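Flarlow Snack Swap: Frequently Asked Questions

The swap is a monthly mail exchange for people who love snacks from other places and like writing letters about them. If you just signed up, welcome! Most of what new members ask is covered below. If your question isn't, write to Kirsty Heywood at the swap desk and she'll get back to you, usually in the evening after 7.

How does a swap round work?

You sign up before the first Saturday of the month. On that Saturday we draw partners, and you get an email with your partner's name, address, food notes and a few lines about what they like. You have two weeks to put a parcel together and mail it. Your partner for sending is usually a different person from the one who sends to you, so you get to know two people each round.

How many people take part?

The last round had 436 members, and 196 of them were doing it for the first time. Since we started we've sent 3,375 parcels back and forth, and I still get a thrill every time someone writes in about a cracker they'd never heard of.

What does it cost?

Joining is free. You pay for your snacks and your postage. We ask everyone to keep the snacks under 30 dollars - going over makes the other person feel they have to match it, and some of the best parcels I've had were full of things from a corner store.

What should I send?

Things you eat yourself! People worry that their local stuff is boring, and it never is to someone who lives 2,000 miles away. Regional chips, hard candy, tea, spice mixes, cookies from the bakery outlet, the odd flavor of popcorn your uncle swears by. Try for a mix of sweet and salty unless your partner says otherwise.
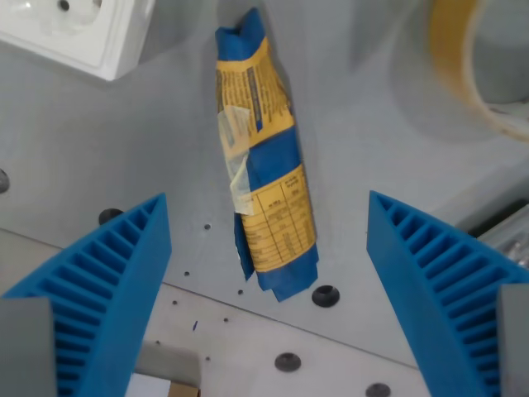

Homemade food is fine only between partners who have both ticked the homemade box on the sign-up form. Please write down every ingredient on a card, even the ones you think are obvious.

What can't I send?

Fresh fruit, fresh meat, anything that needs a fridge, alcohol, and anything already opened. Chocolate is off the list from June through September. I know. We had a round one July where a whole box of filled bars arrived as one large bar, and the letter inside had to be peeled off it.

For overseas swaps, check the customs rules of the other country before you shop. Seeds and honey are stopped at a lot of borders, and so is anything with meat in it, including some soup powders and flavored noodles.

How do I handle allergies?

Read your partner's food notes twice, once before you shop and once before you tape the box shut. Leave snacks in their original packs so the ingredients list travels with them. If the list is in a language your partner can't read, copy out a translation as well as you can and tuck it in. If you aren't sure about something, leave it out and eat it yourself.

Do I have to write a letter?

Yes, and it's my favorite part. It doesn't need to be long. Tell your partner where you bought things, which one to open first, whether the spicy one is really spicy. One member in the Kallio group draws a little map of her grocery run every single month and people save them.

How should I pack the box?

Pick a box that's only a bit bigger than what's going in it. Put heavy things on the bottom, bags of chips on top, and fill the gaps with paper. Jars go in two plastic bags each. Shake the box gently before you seal it - if you hear sliding, add more paper. Please don't use perfumed tissue, because tea and crackers pick up the smell fast. 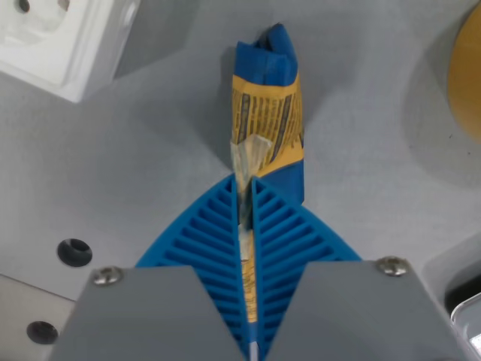
Write the address on a slip of paper inside the box too. Labels do come off in the rain, and that slip has saved more than one parcel for us.

My parcel hasn't arrived. What now?

Give it three weeks within the country and six weeks from overseas. Then write to your sender first, in a friendly way, and ask for the tracking number. If you don't hear back in a few days, let Kirsty know. We keep a list of members who send rescue parcels, and they are wonderful people who will go out and shop for a stranger at very short notice.

Can I skip a month?

Of course. Just don't sign up for that round. If you've already been drawn and something comes up, tell us right away so we can find your partner someone else.

Can kids join?

With a parent's account, yes. The junior round is called Gorkulow (my nephew picked the name and would not budge) and runs in March and November. Juniors swap one small padded envelope each, with a drawing.

Is there a place to talk about what we got?

The Fodard board is open to all members. Post your unboxing, ask what on earth a thing is, trade recipes that use up the last of a spice mix. The thread on best licorice has been going for ages and gets pretty heated, so go in hungry.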